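Products > Desk and Office > Desk Pads > Soltard 4

Reading time: 2 min

Overview Sizes Care Spare parts Contact

The Soltard 4 is a desk pad of pressed wool felt, made by Prulteck in our workshop at Brorau. It is four millimeters thick and lies flat from the first day, also on old desks with a small bend in the top.

The felt is cut in one piece and the edges stay open, without a seam. Under the pad is a thin layer of natural rubber, which holds it in place on glass and varnish. Each production run is 1223 pieces, and the next one is planned for November.

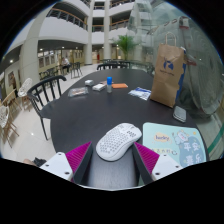 Can I wash the pad in the machine?
Please use only cold water and a soft brush, then dry it lying flat – the rubber layer does not like heat.

Colors are Strachan gray, moss and dark blue. Small differences between two runs are normal, so if you need several pads for one office, please order them together. The pad is sent rolled, in a carton tube. Item number 4000-11.

Previous Next Back to Desk Pads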